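Uma estante de plástico branco desmontada ocupa pouco espaço. Tem prateleiras, tubos, pés e, com sorte, uma folha de instruções. Montada, ocupa um canto da lavandaria ou da varanda durante muitos anos e quase nunca é motivo de conversa. Acho que merecia mais atenção, e é isso que venho defender neste texto.

Comprei a minha primeira estante deste género quando fui viver sozinho. Era da Parnellow, tinha quatro prateleiras e ficou encostada à parede da cozinha, ao lado do frigorífico. Servia para os tachos, para as batatas e para uma caixa de ferramentas que não cabia em mais lado nenhum. Montei-a em pé, no chão, à pressa, com a primeira prateleira já encaixada nos quatro tubos e a tentar meter a segunda por cima. Quando um tubo entrava, o do lado oposto saía. Acabei por lhe dar umas pancadas com a sola de um sapato e a estante ficou torta. Esteve torta durante todo o tempo em que lá vivi.

A minha opinião é simples: estas estantes montam-se deitadas, em cima de uma mesa, e a mesa deve ter um pano por cima. As instruções que conheço mandam fazer o contrário. Mostram sempre a estante direita, a crescer de baixo para cima como um prédio, e uma figura sem rosto a pousar as prateleiras com as duas mãos. O desenho fica limpo e percebe-se à primeira, mas no chão de uma casa verdadeira, com mosaico desnivelado e pouca luz, o método dá mau resultado.

Com a estrutura deitada vê-se o encaixe de frente. Os tubos entram na horizontal, e o peso das prateleiras deixa de puxar por eles. Se uma peça ficou mal metida, nota-se logo, porque a folga está à altura dos olhos e não junto ao rodapé. O pano evita que o plástico escorregue e que a mesa fique riscada. Prefiro um pano escuro quando as peças são brancas. As tampas pequenas, os calços e as rebarbas que se soltam dos encaixes distinguem-se bem, e no fim basta sacudi-lo.
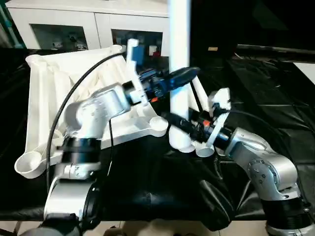 *Página alterada pela última vez em maio.*

Os pés são a parte que mais se despreza. Numa armação como a que está em cima do pano preto, as pernas são tubos ocos que acabam numa espécie de copo aberto. Já ouvi dizer que esse formato é uma poupança do fabricante, que tirou material onde ninguém olha. Pode ser verdade e não me incomoda. Um copo aberto lava-se com facilidade e deixa ver se há sujidade entalada lá dentro. Na estante da minha cozinha havia tampas maciças, metidas à pressão, que se foram perdendo nas mudanças. Quando perdi a segunda, passei a usar um pedaço de cartão dobrado.

Também defendo as nervuras. As superfícies com sulcos e relevos pouco fundos são acusadas de juntar pó, e juntam. Uma escova de unhas resolve o assunto. Em troca, uma placa com relevo é mais rígida do que uma placa lisa feita com a mesma quantidade de plástico, e quem já viu uma prateleira lisa fazer barriga debaixo de garrafões de água sabe o que isso vale. Prefiro limpar sulcos uma vez por mês a ter uma prateleira curvada para sempre.

A Maxine Whitcombe, minha vizinha do andar de baixo, discorda de quase tudo isto. Tem uma estante metálica Whitelaw, comprada em segunda mão, e considera o plástico um material provisório. Diz que uma estante deve durar mais do que a casa. Percebo o argumento. O metal aguenta mais carga, não amarelece ao sol e pode ser reparado com um parafuso de qualquer drogaria. Mas a estante dela pesa tanto que nunca foi afastada da parede desde que chegou, e não quero imaginar o que está por trás. A minha é levada ao colo para a banheira duas vezes por ano, leva um duche e volta ao lugar na mesma tarde.

O peso conta também para quem monta. Uma pessoa sozinha consegue pôr uma armação de plástico sobre a mesa, virá-la e voltar a virá-la até acertar com o lado. Com uma armação metálica do mesmo tamanho já é preciso pedir ajuda, e a ajuda nem sempre está em casa às horas em que nos dá vontade de arrumar.

Há limites, claro. A etiqueta da minha estante atual, uma Plusex, fala em até 30 quilos por prateleira, e esse número deve ser lido com prudência. Supõe que a carga está bem distribuída e que a estante assenta num chão direito. Eu ponho as coisas pesadas em baixo e nunca encho a prateleira de cima, onde guardo só papel de cozinha e esponjas. A garrafa de lixívia fica no fundo por outro motivo: se verter, verte para o chão e não para cima das toalhas.

Outro limite é a cor. O branco é a cor em que estas estantes mais se vendem e é a que envelhece pior. Junto à janela ganha um tom de manteiga ao fim de poucos verões. Vi uma Mominov cinzenta numa loja, bastante parecida com a minha, e se tivesse de comprar outra talvez a escolhesse. Ainda assim, não deitaria fora uma estante branca por estar amarela. A mancha não altera os encaixes.

O que me custa aceitar é a forma como estas peças são tratadas no dia da mudança. Desmontam-se com os mesmos maus modos com que foram montadas, puxando as prateleiras de pé, aos abanões, até qualquer coisa ceder. Normalmente cede o encaixe, que é a única parte que não se pode substituir. Um tubo ainda se corta de outro tubo. Um encaixe rachado condena a prateleira inteira, e já vi várias ao lado do contentor com uma única racha e o resto em bom estado.

Por isso repito o conselho para o trajeto inverso. Deita-se a estante na mesa, com o pano por baixo, e tira-se um tubo de cada vez, rodando um pouco antes de puxar. Se estiver preso, água morna à volta do encaixe ajuda. Os tubos atam-se num molho e as prateleiras empilham-se todas viradas para o mesmo lado. As peças pequenas vão num saco, e o saco vai preso ao molho com fita-cola, nunca solto numa gaveta.

Quem tiver uma mesa pequena pode fazer metade de cada vez, deixando o resto apoiado numa cadeira da mesma altura. Foi assim que montei a da varanda, que continua direita.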